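Setting the table for a safe robot

By the time a collaborative arm reaches a customer, most of the arguments about it have been settled on paper. The speed limits are written down, the stopping distances have been measured and someone has signed the risk assessment. What happens in the months before that, when the arm is still being taught its job on a bench, has been left largely to the habits of whoever is in the room.

Cestura wants that to change. The company develops table-clearing software for aged care kitchens and hospital cafeterias, and in January it put out a bench practice code for its own labs and for the two contractors that work with it, Desex and Takagi. The code runs to 40 clauses. It has no legal force, and it sits underneath the machinery safety standards that already apply. Its subject is the ordinary working day: how a table is laid, who may stand beside it, when the arm has to be stopped and what gets written down afterwards.

Tableware takes up the longest section. Plastic only, until an arm has completed 800 logged picks without a contact fault. Sizes and colours are to be mixed on the one table, because a program tuned on a neat row of identical plates tends to come unstuck in a real dining room. Items may overhang the edge, as they do when people leave a meal in a hurry. No more than 10 pieces go down at once during early work.

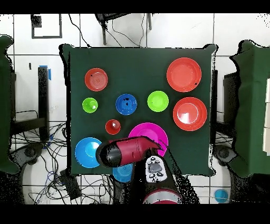

Ten plastic plates and bowls on a square table, with the gripper over the large magenta plate.

The piece limit drew the most complaints from technicians, who said it slowed them down. Cestura's reply was that a crowded table hides faults. When an arm brushes a bowl on its way to a plate, the operator needs to be able to say which bowl and at what point in the movement. With more dishes down, the logs became vague and the same fault was being entered under three or four different names.

Floors come next, and here the code is blunter. Cables should be routed behind the base or under a cover before any session in which a person will walk around the table. Wheeled bases are to be locked and the lock checked by hand. Anything dropped stays where it is until the arm has been stopped, however harmless it looks and however easy it would be to reach.

That last rule came out of a review of 234 incident notes gathered across the three firms. None recorded a serious injury. The most common entry by a wide margin was a person leaning in to straighten a dish while the arm was paused but still powered. The code now treats a paused arm as a moving arm. Hands go over the table only after a full stop, and the person who stopped it is the person who starts it again.

Not everyone is convinced. Druder, which builds grippers and supplies all three firms, supports the stop rule but argues that plastic is a poor stand-in for crockery. It is lighter, it flexes under the fingers and it slides differently. A gripper set up on plastic can squeeze too hard or too softly when it meets a ceramic bowl, and Druder would sooner see weighted test pieces brought in from the first day. Cestura has agreed to trial them on one bench.

There is also the matter of paperwork. Each session needs a sheet listing the tableware used, the gripper fitted, the software version and any stops. Desex has moved its sheets to a tablet mounted near the door. Takagi still uses a clipboard and says it has fewer blanks that way.

A revised edition of the code is being drafted, with a new section on wet dishes. Until it is released, labs working to the current text are asked to keep their tableware dry and to record any exceptions on the session sheet.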